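Notebook, July, 9:40 a.m.

Kitchen table setup, continued. Changed the layout again so everything sits on the right half and the left stays clear for sorting. The brown top is holding up, a few scuffs and faint creases. Left them alone.

Weighed the Girnance drying rack with its load this morning: 1,925 g. Limit on the sheet is 2,000, so we're fine with the steel bowl but not with a second one.

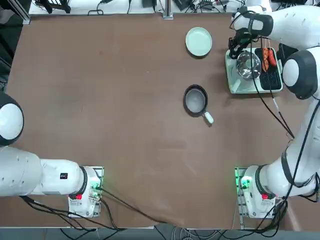
R. Vilela

Bowl goes in the left part of the tray, ribbed insert on the right. The two food pieces with strings are parked at the top of the insert for now. They need a proper place. Plate and small frying pan stay out on the table next to the tray, plate farther back.

To do:
order spare insert from Sotetti, part 856
measure pan handle, 13 cm on the old list, looks wrong
ask whether the mint plate comes in a smaller size

Tray position not marked yet. Tape after lunch.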